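A small gallery of one tabletop and the few things kept on it: a metronome, a square green sheet, a yellow block and a roll of orange tape, with flowered wallpaper on three sides. Each picture has a short note, and the longer notes about the paper, the surface and the objects are set out under their own headings for anyone papering a small space of their own.

The wallpaper came from Khosravi, a shop that sells roll ends and short lengths. The pattern is sold there under the name Illgate. The top came from Lakent. Neither was bought with the other in mind.

## The table with its things out

The metronome stands toward the back with its front cover open, so the scale and the pendulum show. The green sheet is turned to sit like a diamond, with the yellow block and the orange tape nearer the front.
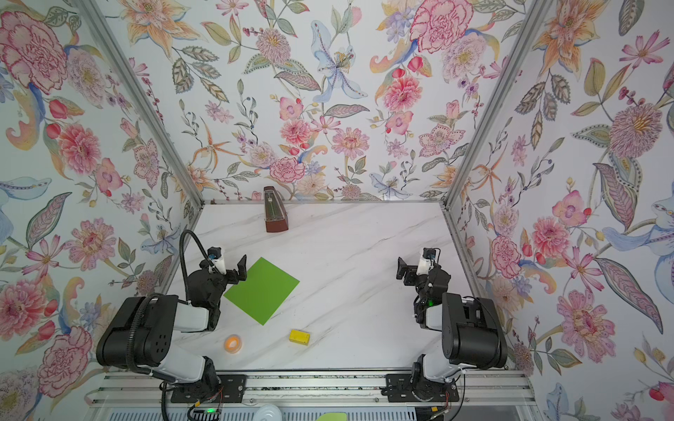

## Notes on the wallpaper

Illgate is a large pattern on a white background. The main flowers are peonies and carnations in pink, with orange lilies and pale blue irises between them, and the gaps are filled with gray-green leaves and red berries. In a full room it would be a lot to live with. On three short walls it is easier, as the eye gets to the end of it quickly.

A few things learned while hanging it:

- Dry-fit every piece before pasting. Short walls show a bad match sooner than long ones do.
- Start with the back wall and work outward. The back is what people look at first, so it should get the best part of the pattern.
- Keep the large flowers whole where possible. Half a carnation in a corner looks like a mistake even when the seam is perfect.
- Mix less paste than the packet says. The first batch was for a whole bedroom and most of it went to waste.
- Change the blade often. A dull one drags the paper at the bottom edge and leaves a fringe.

The roll was marked lot 315. A second roll from lot 364 was a shade pinker when laid beside it, and it went back to the shop. Anyone ordering more than one roll should check the lot numbers before cutting into either.

Paste that gets on the printed side should come off right away with a damp cloth. Left overnight it dries to a shine that shows from the side. There was one spot like that on the first test piece, and it never fully came off.

## Notes on the tabletop

The surface is white with a marble pattern, and the veins are faint gray. A plain white top was considered first, but plain white shows every crumb and every pencil mark. The veins hide a little of that without competing with the flowers.

It is wiped down with warm water and a drop of dish soap, then dried with a towel. Scouring powder is kept away from it. Pencil comes off with an ordinary eraser. Marker is slower and usually needs rubbing alcohol on a cotton pad — test a corner first.

Bright, flat colors look best on this top. Small pale things get lost on it, and white paper is hard to find against it at the end of a long afternoon.

## Notes on the objects

**Metronome.** The wind-up kind, dark red-brown, in the usual pyramid shape. It was bought secondhand at a sale in September for 2 dollars, with no key and no paperwork. A replacement key from a Dridura parts assortment fit on the second try. It can be set as fast as 200, but it spends most of its time at 100, a comfortable pace for scales and also for folding or sorting. A metronome has to stand on a level surface or the beat comes out uneven. If one side of the tick sounds longer than the other, slide a folded piece of card under one foot until it evens out.

**Green sheet.** Flat, square and bright green. It marks out a working spot in the middle of all that white. Setting it at an angle makes it easier to pick up by a corner.

**Orange tape.** A round roll with a white center hole. The end is folded over on itself after each use so that it can be found again. Stored on its side, a roll picks up less dust on the sticky edges if it has something clean under it.

**Yellow block.** Small, rectangular, and the easiest thing on the table to lose. It goes back to the same place near the green sheet every time.

## The walls on all three sides

More of the flowers: a pale blue lily and a big pink carnation-like bloom on the left wall, another pale blue lily near the upper center of the back, and an orange lily near the top of the right wall.
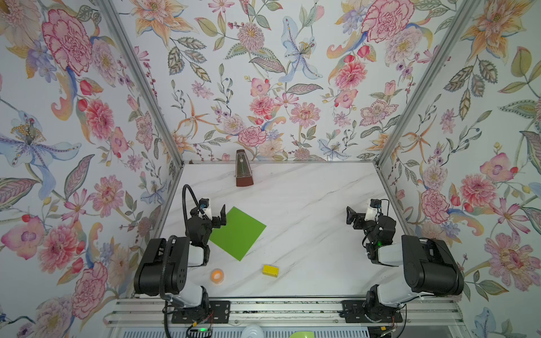
## Paper and supplies

Illgate was bought as a single roll end, and there was a strip left over around the length of a forearm. It is kept flat in a drawer for patches, with the lot number written in pencil on the back. Rolled scraps curl, and they are hard to paste down neatly later on.

The rest of the list is short: a ready-mix paste, a soft brush, a plastic smoother, a long metal ruler, a snap-off knife and two clean cloths. The smoother did most of the work. A folded dish towel will do the same job if there isn't one in the house, as long as it has no raised seam to mark the paper.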